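The Orange One

The shop was on the second floor of a building in Flamley, above a place that repaired watches. On the door it said Helmy, with small letters, and under it: phone cases, new and returned. I came there in October because my money from the summer was finished and the advertisement asked only for patient hands.

My work was the returned cases. Every morning a bag arrived from Movix, which was the delivery company, and I emptied it at my table. I looked at each case, cleaned it with a cloth, and decided. If it was good, it went to the white bin. If it was not good, it went to the box under the table, and I did not think about it any more.

In the first week I was slow. In the second week I could do 232 cases in one day, and I was proud of this number and told it to my mother on the telephone. She asked if they gave me lunch.

People write small notes when they send a thing back. They do not have to do it, but they do. "Too big." "My husband does not like it." "It is not the blue I expected." I kept the best ones in my coat pocket. On the bus to Lesuvden, where I had my room, I read them again, and sometimes I tried to imagine the blue which the person had expected.

On a Tuesday, at 4 in the afternoon, I found the orange case.

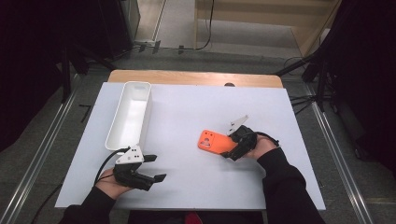 It came without a bag and without a card. Only a folded paper was with it, and on the paper someone had written with a pencil: "I bought this so she could find her phone. She does not need it now. Please give it to somebody who loses things."

I read it two times. Then I cleaned the case, although it was clean already. I cleaned the hole for the camera and the corners. It was a very strong orange, like the vests of the men who work on the road. You could not lose a thing of this color even if you wanted.

The rule was simple. A good case goes to the bin, the bin goes to the shelf, and somebody buys it for a lower price and knows nothing. I held it by its edge above the bin for a long moment. The radio from the watch repair place came up through the floor, some old song with a violin.

I am a person who loses things. In that one year I had lost a scarf, an umbrella, the key of my room and, in a certain way, the address of a friend. But I had an old phone, much smaller than this case, and it would sit inside like a child in the coat of the father.

I put the case on the table and worked on the others until it was dark. When the bag was empty I went to the desk at the front and paid the price of the shelf, with coins mostly. The receipt said "case, orange, used."

On the bus I tried my phone in it. It fell out immediately, of course, and slid under the seat, and a boy had to help me to find it. I held the case in my other hand the whole way to Lesuvden.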